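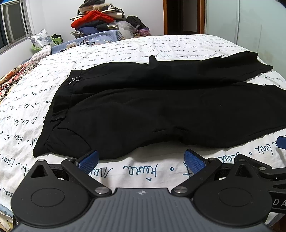 My handwriting died sometime in my thirties, and I didn't go to the funeral. I noticed in October, when I had to write a condolence card and produced something that looked like a seismograph reading from a small, unimportant earthquake. I own a duvet cover printed all over with blue cursive, the sort with loops and confident slants, and I have slept under it for years without once feeling criticized. Then I came home from mailing the card, put my black trousers down on top of it, and found myself standing there envying bedding.

So I signed up for a penmanship class. It meets in the back half of a stationery shop in Gillurstead, at six in the evening, and it costs enough that I told my sister a lower number. The teacher is Heather Merrick. She has beautiful posture and a way of saying "ah" when she looks at your page that could mean anything, but doesn't.

The first evening we did ovals. I had come prepared to write words, possibly a short letter to someone who would keep it. We did ovals for an hour. You are meant to move from the shoulder, with the fingers more or less along for the ride, and I had always assumed my shoulder was there to hold up my bag. By the end I had filled up to 400 little eggs' worth of paper, leaning in every direction like people on a bus.

The man at the next table, Bevan Pomare, had brought his own pen. It was a Vurnoso, he told me, and it needed to be "woken up" before use, a process that left ink on his cuff and a bit on my notebook. I'd brought a ballpoint from a dentist. We regarded each other's equipment with pity.

I did end up buying a proper pen, obviously. I held out for 3 classes. The shop is arranged so that you have to walk past the glass case on the way to the restroom, and I drink a lot of tea. Mine is the cheapest one they had that wasn't meant for children, and it's a dull green, and I love it in a way I find slightly embarrassing. It blotted on me in the car. I've now got a green pen and a blue thumb and strong opinions about paper, which I used to think was just paper.

About that. Cheap paper feathers. The ink creeps out along the fibers and your nice thin line grows whiskers. The good notebooks at the shop are by a company called Trera, and I bought one, and then did what everyone does with a good notebook, namely put it in a drawer to wait for thoughts that deserve it. I practice on the backs of printed emails. Most of them are from the water company, so my capital W has come along nicely by association.

What I didn't expect was how slow it is. I type the way other people run for trains. When I write with the pen I get to the end of a sentence and discover I've had time to disagree with it. I wrote a letter to my aunt and dropped a whole complaint about the neighbors because it was going to take four lines and the lowercase k's in "parking" and "barking" were more than I could face. She wrote back that I seemed much happier lately.

Her own hand, of course, is gorgeous. She learned it at school from a Mrs. Ertürk, who apparently walked the rows tapping desks with a ruler, and seventy years on my aunt's grocery lists still look like treaties. I asked if she'd enjoyed the lessons. She said no, she'd hated every minute, and underlined "every" with a stroke so even I could have framed it.

I'm on capitals now. The F is going badly. It has a sort of flag on top and a bar through the middle, and mine keep coming out as a T that's had an accident. Heather looked at a row of them last time and said "ah," and then, after a pause, moved on to Bevan, whose F's were excellent and whose other cuff was now also ruined.

Next up is envelopes. I have two people to practice on and one of them lives with me, so if you'd like a letter with an overworked W and very little gossip in it, send me your address. Please don't live in Fairfield, or Frankfort, or anywhere in Florida.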